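We use cookies to improve your visit. Accept | Settings

Jarnomeck tablet, 800 or 602?

meston_k
I want a tablet for reading and recipes. Is the 800 worth the extra money?
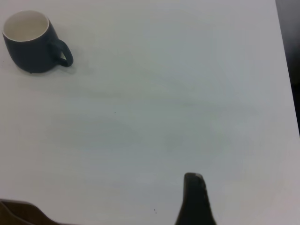 varkot7
The 602 is enough for reading – I have used mine since August. It is small, so it stays beside a dark blue mug like that one on my table. The battery lasts me nearly 13 hours.

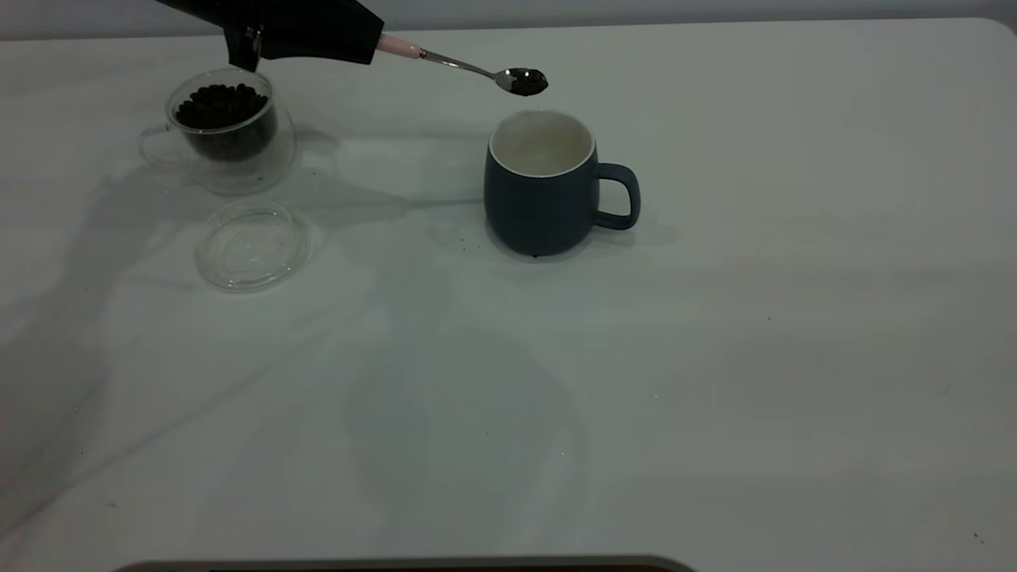 The speaker is weak, but I use headphones.

Tănase
I don't agree. The 602 became slow for me after the update. Take the 800.

varkot7
Mine has the same update and it is not slow.

meston_k
Thank you both. I will try them in the shop in Varkotgate.

Share | 7 comments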